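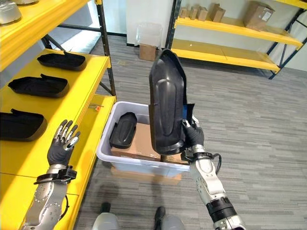

Black plastic trays on yellow shelving.

Open Shelves

Posted by Muthu Namboodiri in House and Garage

Print this post | E-mail this post

I spent most of October on the garage. My wife says it was more like two evenings and a lot of standing around with a flashlight, and she may be right, but it felt like a month.

When we bought the house in Wilter, the garage came with a wall of cabinets. They were decent cabinets, gray, with doors that closed properly, and I was pleased to have them. We filled them the first week. After that I bought a lot of things I already owned. I have four tubes of the same caulk. I have two sets of hex keys still in the package and a third set that I use, which I keep in the kitchen.

A door makes a mess easy to live with. You shut it and the garage looks fine. Then you need the sprinkler wrench, so you open six doors, move the paint cans, find the Christmas lights, and drive to the store.

So the cabinets came down. Fergal Mac Carthaigh from across the street wanted them for his basement, and he came over with his son and a drill and had them off the wall before lunch. I held the door. He offered me $200 for the lot and I took it, which covered a good part of the new shelves.

Picking shelves took longer than it should have. The first ones I looked at were the wire kind. I had those in an apartment once and small things tip over on them or fall through, so those were out. Then I looked at wood and priced it, and decided I didn't want to spend the rest of the fall cutting plywood. I ended up with plain metal units that bolt together, five decks each. I bought three of them and they fill the back wall except for the water heater.

A few things I would tell anyone doing the same job.

Measure the depth, and then think about your arm. I nearly bought shelves 30 inches deep, thinking more was better. The back half of a deep shelf at head height is the same as a cabinet. You can't see it and you won't reach for it. Mine are 18 inches and I can touch the wall from the front of any of them.

Set the deck heights after you know what goes on them. The instructions have you space everything evenly. I did that, loaded it all, and found the shop vac wouldn't fit anywhere and the screws had a foot and a half of air over them. I took one unit apart again. The second time I laid everything out on the driveway first and measured the tallest thing in each pile.

Anchor them to the wall. Ours is block, so it needed a masonry bit and some patience. It took an hour for all three and I feel better with kids going in and out for their bikes.

Use shallow trays for the small stuff. I had been using deep bins with lids, and a bin with a lid is just another cabinet. With a low tray you can see to the bottom. One is for plumbing, one is for electrical, and one is for things I can't identify but don't dare throw out. That last one is full.

I don't label much. I tried a label maker years ago and the labels went out of date in a month because I kept changing my mind. Now I leave things bare for a while and see where I go looking for them. If I reach for the tape on the left side three times, the tape lives on the left side. My wife would like labels, and we have agreed that the paint shelf gets them, with the name of the room and the year written on the lid of each can. That one was her idea and it has already saved us a trip when the hallway got scuffed.

The part I didn't expect to like is the dust. Open shelves get dusty, and everyone warned me about it. What I found is that the dust tells me what I don't use. The tile saw had a good coat on it by the end of the month, and so did the box of cassette adapters and the bread machine. The bread machine has gone to my sister. I'm still thinking about the tile saw. We may do the downstairs bathroom next year, or we may talk about doing it, as we did last year.

I also put a small bench under the window, made from an old door and two sawhorses. I don't build much, but it's good to have a flat place to put down whatever is broken. At the moment that's a lamp and one of the kids' scooters. The rule is that nothing stays there past the end of the week. The lamp is on its second week.

Still to do: hooks for the rakes, a better light over the freezer, and something for the hose. Fergal says he has a hose reel he isn't using. I'll go over and look at it when he's home.

Print this post | E-mail this post

Recent posts

Replacing the Mailbox Post
Four Tubes of Caulk
What We Paid for the Gutters
The Tomatoes, Mostly
A Quieter Dishwasher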